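Paying for a dating site, worth it after a divorce?

barros_m wrote:
Hello all. I am new in this forum and English is my second language, so please be patient. I am divorced and I live in a small town. Since February I have a free account on Drusaton and I got three answers. Now they offer me the yearly plan for 180 dollars. Did somebody pay for it and meet real people?

Stuvix wrote:
Keep your money. I paid for six months. The first week I had a lot of likes, and then it went silent. When I asked to cancel, support sent me the same automatic letter four times.

Leonilde Serrano wrote:
I don't agree with Stuvix. I paid 120 for the half year and I met my partner there in the second month. But I wrote long messages, and I didn't wait for likes. What do you write to people, barros_m?

barros_m wrote:
Usually "Hello, how are you, I like your profile." Is it bad?

Stuvix wrote:
It isn't bad, but she gets 100 of those. And paying doesn't change it, that is my point.

dralau_k wrote:
Both of you are a little right. Try it for one month only, and turn off the automatic renewal on the same evening. Also set the distance to something you would really drive. My girlfriend lived 432 miles away when we met, and we spent nearly all our savings on gas.

Stuvix wrote:
One month is the most expensive way, dralau_k. Look at the price per week.

dralau_k wrote:
Yes, but it's the smallest amount to lose.

Leonilde Serrano wrote:
Please ask one question about something in her profile. If she writes that she bakes bread, ask which bread. It sounds simple, but very few men do it.

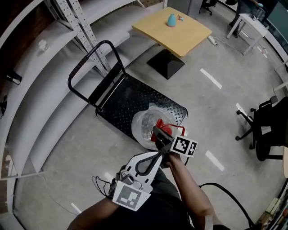

barros_m wrote:
Thank you, I will take the one month and write better messages. I still don't know what to say about myself, because my days are very ordinary and I don't travel. Leonilde, maybe I can start with small things from a working day, like a clear plastic bag lying on a black hand truck, and ask her what is the most boring thing she saw today. Is it too strange for a first message? I would prefer to know before I pay.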